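Grasthorpe open day, who else went?
Forum: Workshop and Shed Talk > Robots, CNC and other money pits

cimmont_dave
Posted April 10, 2026

Right, I'm back, my feet hurt and I've had three free coffees, so you're getting this while it's fresh. I went to the open day at the Grasthorpe automation centre (the old dairy buildings, turn left after the tyre place). Free to get in, £9 to park, boo. A few of you asked me to take notes because you couldn't get the day off, so I did, and the chap on the desk let visitors have pictures from the cameras on the rig, which I thought was very decent.

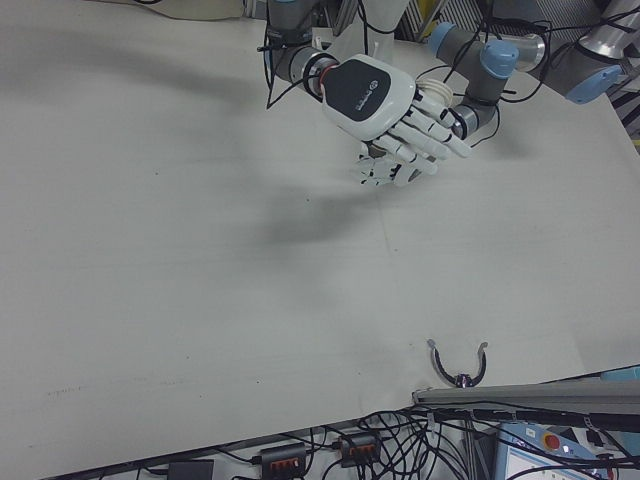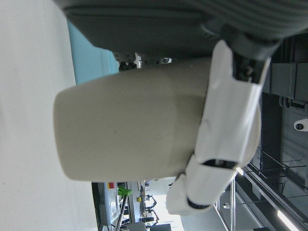
The talk I'd gone for was the one on hands, given by Thijs Verbruggen, and it was easily the best bit of the day. He's been on at people for years to stop buying fancy hands for jobs that a plain two-finger gripper would do, and then he spends half an hour showing you a fancy hand! What he wanted us to see was how much of the cup the fingers get round. In the close-up there's one long finger segment going right across it and a shorter one curling round the lower edge, with the cup lying on its side, and his point was that a grip like that doesn't care very much if the cup is a few millimetres out from where you thought it was. With a parallel gripper you'd have to be a lot fussier about lining up. I'd never thought of it that way, I always assumed the extra fingers were for show.

He also went on for a good while about cable routing, which got a laugh from everyone who has ever run a cable round a joint and watched it snag. There was a slide with 108 different ways of getting it wrong, and I recognised more of them than I'd like.

Anyway, worth the trip. They're doing it again, so keep an eye on their page.

pennywhistle
Thanks for writing it up Dave! I was meant to be there but my lift fell through. Was it crowded? I went to the one in March and you couldn't get near a single bench, I spent the whole afternoon looking at the back of a man's anorak.

cimmont_dave
Much better than that. They were letting people into the lab in small groups with a time printed on your ticket, so you had a bit of a wait but then you could see properly. Mine was the slot before lunch. I'd take a flask though, the queue for the van was daft.

torque_of_the_town
I was there too (afternoon slot) and I'm going to be the grump. I've got nothing against the hand, lovely bit of kit, but a cup is about the friendliest object you could choose. It's round, it's smooth, it's got no handle that I can see in your close-up. Show me it picking up a bag of screws, or a wet sponge, or one of my kids' socks, and then I'll clap. I put more or less that to Verbruggen at the end and he said "fair", and moved on to the next question.

cimmont_dave
I don't think he was pretending otherwise? He said at the start of mine that he picks easy things for open days so he can talk while it's running. And you've got to start somewhere. My first go at a gripper couldn't hold a tennis ball.

torque_of_the_town
Fine for a talk. But half the people in my group went out saying they wanted one, and I bet not one of them has a job that needs it. I've got a two-jaw pneumatic thing at work that has done the same pick all day long since before my daughter was born. It wants a new seal now and then and that's your lot.

brillirico_fan
Hang on, is that a second arm in the wide picture? With the light blue caps on the joints, coming in from the top right. Nobody's mentioned it and I'm more interested in that one to be honest. What's it doing there, do they work together?

cimmont_dave
Well spotted, yes, two arms at the same table. He did a bit on sharing a workspace, and how you plan for both so they don't whack each other. I'm afraid I got a bit lost at that point, he put some maths up. The gist was that you give each arm its own patch and treat the bit in the middle as something they have to ask for, like the single-lane bridge by the church.

brillirico_fan
That's how we do it with the two on our Brillirico line, more or less. Whoever gets there first locks it and the other one waits. It's slow but I've never had a crash. If you try to be clever and let them both in at once you'll spend your weekends at work.

pennywhistle
Stupid question from someone who only does hobby stuff. In the wide one there's a little gripper sitting on the table by itself, bottom right, sort of a dark half circle with the two tips pointing up. Is that a spare? Would you swap it with the hand?

torque_of_the_town
Not a stupid question. I didn't ask about that one so I'm guessing, but swapping tools on the end of an arm is dead common, and there's a coupling ring at the wrist there between the hand and the arm. Whether that little one goes on the same arm I couldn't tell you. If it were my bench I'd want a proper stand for it and not have it out on the table where an elbow can find it.

cimmont_dave
I forgot to ask as well, sorry Penny. I'll email them.

assuncao_m
Hello all, long time reader. I teach at the college in Assunção and I've been trying to put together something like this for my second years, on a much smaller budget! Dave, did he say anything about what the hand costs, or about simpler ones that students could build? We have 300 euros left for this year and I would like to spend it before somebody else does.

cimmont_dave
Welcome! He wouldn't be drawn on the price of that one, he just pulled a face. But he did say a tendon hand with printed fingers and hobby servos is a very good student project, and that you'd learn more from building a bad one than from unboxing a good one. He reckoned two fingers and a thumb is plenty to start. 300 should do it if you've already got a printer.

torque_of_the_town
Seconded, and I'm the grump. Use braided fishing line for the tendons, the 50 lb stuff, and don't let them tie granny knots. Put the servos in the forearm or the fingers will be too heavy to do anything useful. And make them pick up a sock.

assuncao_m
This is very helpful, thank you. The sock will be in the marking scheme.

pennywhistle
My old school never had anything like this, we made a letter rack.

brillirico_fan
One more thing from the wide shot, did anybody else look at the floor and feel at home? All those black cables in loops and the power strips in among them. My boss would have me in his office.

torque_of_the_town
I noticed. I'd have that lot in trunking by Monday. You give a talk on cable routing and you've got that by your feet!

cimmont_dave
Oh give over, have you seen your own shed? The routing talk was about the arm side, where it moves and wears. It's a lab, they change things round every week. I'd rather see a place that's getting used.

torque_of_the_town
My shed isn't open to the public.

pennywhistle
It was last summer, you had us all round for burgers and I tripped over your compressor hose.

torque_of_the_town
That hose has been moved.

cimmont_dave
Back to the point, I've emailed Grasthorpe about the little gripper and asked for the slides while I was at it. If they say yes I'll put the cable one up first. If anyone fancies sharing a car for the next one, I've got room for three, leaving from Cimmont, and you can split the parking with me.

pennywhistle
Me please!

brillirico_fan
Put me down as well, as long as it isn't a shutdown week.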